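Unanham College of Hospitality
HS 100: Beverage Service Fundamentals
Handout for Unit 13: Pouring at the Table
Instructor: Lech Witkowska

Purpose of this unit

Students are expected to pour a cold or lukewarm drink into a small cup without splashing, overfilling, or moving the cup during the pour. Hot drinks are covered in Unit 21 and should not be attempted before then.

Terms used in this handout

Headspace: the distance between the surface of the drink and the rim.
Sleeve: an outer cup with a second cup set inside it. The inner cup holds the drink.
Stream: the liquid between the bottle and the cup.

Setting the cup

Place the cup on a flat surface, well away from the edge of the table. When a sleeve is used, press the inner cup down until it sits level. Mugs and bottles not in use stand behind the working cup, where a sleeve or cuff will not catch them.
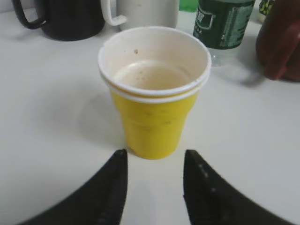
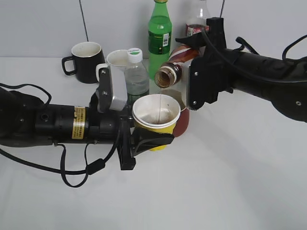
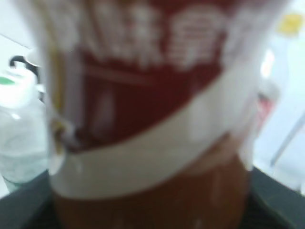

The pour

Steady the cup low on its body. Bring the bottle over the opening before tilting it, and tilt slowly until the stream begins. A thin stream aimed at the center of the cup is preferred. Milk drinks foam easily — allow the foam to settle before judging the level. Stop while there is still clear headspace, return the bottle upright, and only then move it away from the cup.

Labeled containers should be turned so that the guest can read the front. Check the label for the product name and for any allergen statement, and ask the instructor if the wording is in a language you do not read.

Common faults

Starting the tilt too early, so that the first drops land on the table.
Lifting the cup to meet the bottle.
Filling to the rim — the guest must be able to pick up the cup without spilling.

Before the next class

Read the Szewczyk chapter on table service and complete the practice log in Room 589. Logs are collected at the start of class.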